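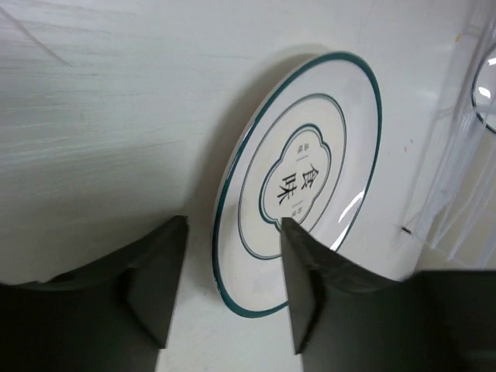
I've been arguing about logging for most of a month now, so I'm going to write it down once and then point people at it.

My claim is that most of us who write manipulation software spend our time on the wrong end of the stack. We tune the planner. We swap the planner out. We sit through a whole afternoon deciding if the new grasp scorer is a tiny bit better than the old one. And meanwhile the thing that would really help, which is being able to open up a bad run and see what the software believed at the time, is a folder of text files with names like run_final_b (guilty, that one's mine).

I got this bug at Ratside, where I work on the dish handling stack. Plates are a wonderful way to find out how bad your tools are. They're shiny, they're thin at the rim, and a round plate tipped up on its edge looks like an oval to a camera, so anything in your perception code that quietly assumed "plate equals circle" is going to have a rough day. Glaze throws back a bright curved streak from the overhead lights and your edge finder just loves it. We've got plates with a dark teal band around the outside and a thin double ring further in, and that's three perfectly good curves for the software to pick from, counting the glare! It picked the inner ring for ages. Everything downstream then did exactly what it was told with a plate that was too small.

How long do you think it took us to find that? Nine days. The fix was 2 lines. I was sure it was the controller, because the bad runs all ended with a finger touching the plate earlier than planned, and early contact smells like control. So I retuned gains. Then I retuned them back. We had the wrist camera video and we had the joint logs, and they lived in different places on different clocks, and lining them up by hand was so boring that I kept finding reasons to go change a gain instead.

Kaltum is the viewer I finally wrote in July to stop doing that. It's not clever at all. It puts the wrist video, the fitted outline, the planned finger path and the force reading on one time axis, and you drag a slider. The first time I dragged it over an old failure I could see the fitted oval sitting on the inner ring, plain as day, with all that white glaze between it and the real rim. I may have said a word.

Now, the pushback. I gave a short talk on this at the Dhillon meetup and got two complaints, and I think one of them is pretty good.

The weak one is that learned policies make this stuff old news. If the network goes straight from pixels to motion, there's no fitted oval to draw, so what's my viewer for? Well, okay, but then you've got fewer places to look, and you need the ones you have to be in good shape. You still want the picture and the action and the force side by side. I'd say you want them more. When one of those policies pushes a fingertip into the face of a plate, I'd like something better to say than "needs more data."

The good one is cost. Logging everything eats disk, and it can mess with timing if you're careless. We had 213 runs on the shared drive when I started, nearly 800 by the end, and the drive filled up twice. Worse, my first version wrote images from the same thread that ran the control loop, so for a while the tool for finding hiccups was causing them. I deserved every bit of the teasing. We moved the writing to its own process, dropped the depth images unless something trips a force limit, and it's been fine.

Where I've landed is a bit stubborn. I don't think a change to the planner should get merged unless the person can show a failed run in the viewer that it fixes. A success rate isn't enough for me anymore. Ours went up once when I loosened the check on what counts as a grasp, and I was proud of that number for an entire morning.

A friend on the Skunell project thinks this is too strict and slows down the fun stuff, and yeah, it does slow it down some. There are ideas you should be allowed to just try. I'd put those on a branch and leave them there until they've got a run to show.

I still haven't solved clocks, by the way. The camera stamps its frames when they arrive and not when they're taken, and the gap wanders depending on load. If you have a fix that doesn't involve new hardware, please write to me, I'll happily steal it.

Posted 08/05/2023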